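Wax bench notebook, March
Sturnberg shop, back room

Entry started 6:40 in the morning, before the vans left.

Carried on with the base prep comparison from last week. Same question as before: does a second hot scrape on the giant slalom skis gain anything over one scrape and a longer brush, on the kind of snow we get at Sturnberg this time of year. Old snow, refrozen overnight, soft on top by eleven.

Skis used: 2 pairs of the Temach GS, same length, same flex stamp, both ground in the fall with the same medium structure. Pair A got one hot scrape with the soft cleaning wax, then the mid-range race wax, cooled on the rack, scraped and brushed. Pair B got the same with a second hot scrape first. Iron on the low setting throughout. I left both pairs to cool for 60 minutes by the clock, which is longer than we manage on a race morning, so keep that in mind when reading the rest.

Pair B took a lot more scraping. The wax near the tips had gone on too thick and I had to go back over it. My fault, I was dripping from too high. Next time crayon it on first and then iron.
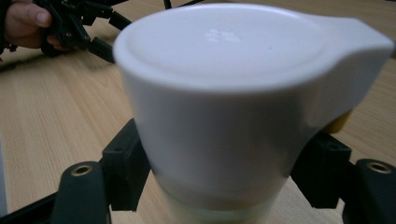

Glide runs were on the flat below the Echeverri lift, from the second pole to the timing gate. Three runs per pair, alternating A and B so the snow change gets shared out. Same skier, same suit, tuck from a standing start with no push. Air just under freezing at the start and above it by the last run.

Result: B was quicker on the first two runs and slower on the third. The gap on run one looked good, but the track was still setting in and A went first, so I don't trust it. On the third run the top layer had turned and both pairs were dragging. I would call it no difference we can use. I have put the times on the sheet by the door and won't copy them here.

Edges: did both pairs at 3 degrees on the side before going out. The Stukari guide has some play in it again when the file is clamped at the far end. Tightened the screw, and it came loose again before I had finished the second ski. It needs a new screw or a drop of thread lock. Until that is done, please use the old fixed guide for anything that is going to race, and check with the marker pen after the first few strokes.

Bib 333 came back with a bruised inside edge on the left ski, underfoot, most likely a rock at the exit of the training course. Took the burr down with the diamond stone, fine first, then coarse when fine did nothing, then fine again. There is still a small flat spot. Good enough for training. I would not race on it without a proper regrind. 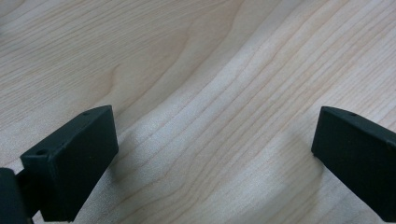 Brushes: the bronze one is clogged and is leaving gray streaks on clean bases. I brushed it out against the nylon and it was better but not right. Order a new one with the next wax order. The horsehair is fine.

Also, whoever borrowed the long straightedge, it goes on the two hooks over the vise. I checked base flatness on pair A with the short one and could only see half of what I wanted. Looked slightly high at the edges behind the heel. Check again with the long one.

To do:
- repeat the A/B runs earlier in the day, on harder snow, swapping which pair goes first
- crayon before ironing
- fix the Stukari guide
- order bronze brush, soft cleaning wax, scraper blades
- long straightedge on pair A

Added 4:15 in the afternoon. Looked over pair A again after it had come up to room temperature. Base is pale along both edges underfoot, more so on the right ski. Pair B is the same but less. So the second hot scrape may be doing something for wear, even if it does nothing for glide over that short a distance. We would need a full training day on each to say. Put both pairs on the lower rack with tape on the tips, A in blue and B in white. Please leave the tape on.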